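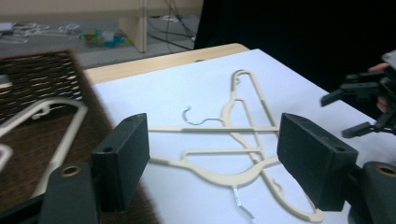 Two cream-colored plastic hangers, crossed on the table.

Last updated: July

Relabeling a Closet Rod by Load

Most closet rods fail at the brackets. The procedure below sets a working load for a rod and divides it into marked sections, so that heavy garments stay near the supports. It applies to a single straight rod held by an end bracket on each side, with or without a center support.

Tools: tape measure, stud finder, hanging scale, pencil, masking tape, screwdriver.

1. Empty the rod and wipe it down. Check each bracket for movement by pulling down on it by hand. Tighten any loose screws before going on.

2. Find out what the brackets are fixed to. A bracket screwed into a stud can be used at its stated rating. A bracket held by drywall anchors is limited by the anchor, so use the lower of the two numbers.

3. Measure the clear span between supports. If the rod sags when loaded, add a center support. The Bollton closet in the worked case below has a span of 26 inches on each side of center.

4. Sort garments into light (shirts, blouses), medium (pants, jackets) and heavy (winter coats). Weigh one bundle from each group on its hangers. 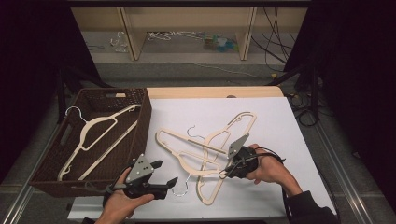
Empty hangers count toward the total too, and mixed types should be weighed separately. Wood and padded hangers can weigh several times as much as thin plastic ones. Record the weight per bundle on a strip of tape.

5. Mark the rod. Put tape 2 inches in from each bracket and keep that space clear for access to the screws. Heavy garments go next to the marks, medium next, light in the middle of the span.

6. Load the rod from both ends toward the center. Check for sag the next day. If a bracket has shifted, unload that side and return to step 2.

Worked case: Brock Lemieux measured garments in the Bollton closet in ounces. The full load came to 400. Moving two coats and a suit bag to a wall hook brought it down to 315, and the sag at midspan was gone the following morning.

Repeat the bracket check when winter coats go back in.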